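Rapport de projet - Réception critique et modalités de projection du documentaire « Trallo »

13 février 2020

1. Objet du travail

Le présent rapport porte sur la première publique de « Trallo », documentaire consacré à la fermeture d'une conserverie et présenté en ouverture du festival de Broststead au mois d'août. Le travail demandé consistait à relever les conditions de projection, puis à comparer l'accueil de la salle et celui de la presse. Le film est produit par la société Akberg.

2. Corpus et méthode

Le corpus comprend treize articles, tous parus dans les huit jours suivant la séance, ainsi que l'enregistrement sonore du débat. Chaque article a été lu deux fois, à une semaine d'intervalle, avec une grille de trois critères : jugement sur le montage, jugement sur l'usage des archives, mention du débat. Les brèves reprenant le dossier de presse sans commentaire ont été écartées.

Le dépouillement a été fait sur papier, puis reporté dans un tableur. En cas de désaccord entre les deux lectures, l'article a été classé comme neutre pour le critère concerné. Ce choix réduit artificiellement les écarts, mais il évite de trancher sur une seule phrase. 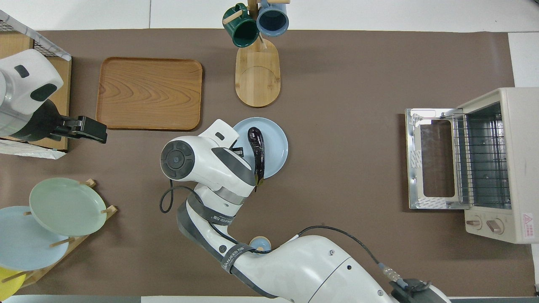
3. Conditions de projection

La copie numérique a été projetée dans la salle Borkowska. Le son des entretiens, enregistré en mono, a été diffusé sur la seule voie centrale. Plusieurs spectateurs placés sur les côtés ont signalé pendant le débat une perte d'intelligibilité, surtout dans la séquence de l'assemblée générale. Le sous-titrage anglais était incrusté dans l'image et n'a pas pu être désactivé.

4. Résultats

Sur les treize articles, huit jugent le montage favorablement, trois défavorablement, et deux sont neutres. L'usage des archives divise davantage : les réserves visent l'absence de datation à l'écran, notamment pour les films amateurs. Le débat est peu mentionné, alors que les interventions de la salle portaient en majorité sur le sort des anciens salariés - sujet que la critique traite en une ou deux phrases.

5. Limites

La grille ne distingue pas la presse locale de la presse spécialisée. L'enregistrement du débat comporte une coupure au moment du changement de micro, et les questions posées depuis le balcon restent en partie inaudibles. Une seconde écoute au casque n'a pas permis de les transcrire. Les citations correspondantes ont été retirées de l'annexe B.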